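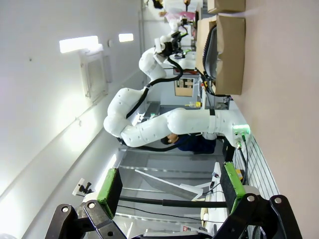
The question before this section is whether a manipulator arm can be entrusted with routine household and shop-floor chores at the present time. Drondness has been asked by two member sites to issue guidance, and views are invited before the draft is closed on 21st October. Our provisional position is that packing, sorting and tidying may be listed as "assisted" tasks only. Consumable parts deserve more attention than they receive in such discussions: a rubber fingertip pad such as the green one on the left finger, with its surface worn and slightly frayed, changes how a soft object is held, and few sites keep a replacement schedule. Please confine replies to chores involving bags, pouches, cartons and small desk items.
Posted by drondness_secretariat

Re: Guidance on chores
holst_facilities wrote:

Holst supports the provisional wording. We ran a desk-clearing exercise in August. Of 40 items presented, 17 were placed correctly without a person stepping in. The rigid items gave little difficulty. Fabric items accounted for most of the remainder, and a zipper facing the wrong way was enough to stop the work. A member of staff completes the same desk in 4 minutes.

Re: Guidance on chores
rakus_process wrote:

I must register a disagreement. A rate of 17 in 40 tells the section about one exercise and one set of items. Rakus does not consider fabric a closed door. A flat pouch is a reasonable first target, provided that the approach is made from directly above and the edge of the zipper is treated as a feature to be used.

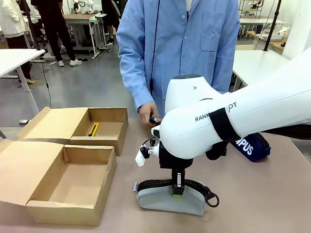
Gripper pointed straight down on a gray zippered pouch; two open cartons at left.

The approach shown is the one I have in mind. I would ask Holst whether its items were laid flat or handed over in a pile, as the two cases should not be reported under one figure.

Re: Guidance on chores
holst_facilities wrote:

They were in a pile. The desks of our employees are in piles. I accept that the figures should be separated, and will submit them again in that form.

Re: Guidance on chores
vindberg_safety wrote:

Vindberg has no view on zippers. Our concern is supervision. The draft states that a person shall be "available", and we request that this be changed to "present, with a stop control within reach". An emergency stop placed beside the arm, on the base rail for instance, is of use only to somebody standing on that side. Where the work surface is large, a second control should be required.

A further point on small items. Staplers are listed in Annex B as simple objects. They are hinged, and may open when lifted by one end. I suggest moving them to the next category. 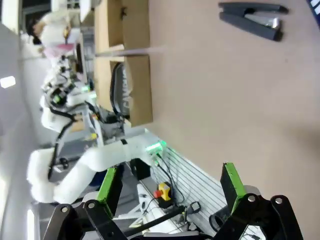 Re: Guidance on chores
rakus_process wrote:

No objection on the stop control. I do object to the stapler. If every hinged article is moved up a category, then scissors, spectacle cases and most lunch boxes will follow, and Annex B will have nothing left in it.

Re: Guidance on chores
drondness_secretariat wrote:

The wording on supervision is adopted as Vindberg proposes. Annex B will remain as drafted, with a note on hinged articles — the text of the note is still open. Holst is asked to supply the separated figures within 15 days. The term "assisted" stands for the time being, and Rakus may file a dissenting statement should it wish to do so.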